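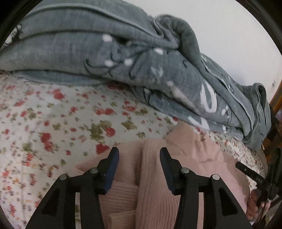 May, evening. Gripper, second pair of fingers

Finished the new fingers after supper and took the gripper through to the bedroom to try it on laundry. The pink sweater was the test piece again. Knits are the hardest thing I have given it so far, and I want the hand-held version right before I put any money into an arm.

The black plastic came from Trorkar and prints cleaner than the last spool. I printed at the makerspace in Belldale, on the machine by the window, and one finger took over 3 hours. Amna Zaidi stayed late so I could get the second one off the bed. I still owe her for the filament.

Changes from the first pair: bigger triangular cutouts, so the linkage gives a little when the pads close, and the blue pads glued on with contact cement in place of tape. The pivot screws are the same ones as before. I backed each of them off a quarter turn tonight and the squeak went away.

Ran 27 grabs. The sweater slipped out on 9 of them, mostly when I came in along the ribs. Across the ribs it holds much better. The gray blanket is too thick to take by a fold, so I tried it at a corner and got it on the second go.

Habibur Paul wrote back about the servo. He thinks the Naqvi one is strong enough if I shorten the horn. He has two spare and will bring them to Belldale next time.

To do: shorten the horn, rough up the left pad with sandpaper, print one spare finger. Write the grab counts into the notebook before I forget which were which. Bed still has to be made.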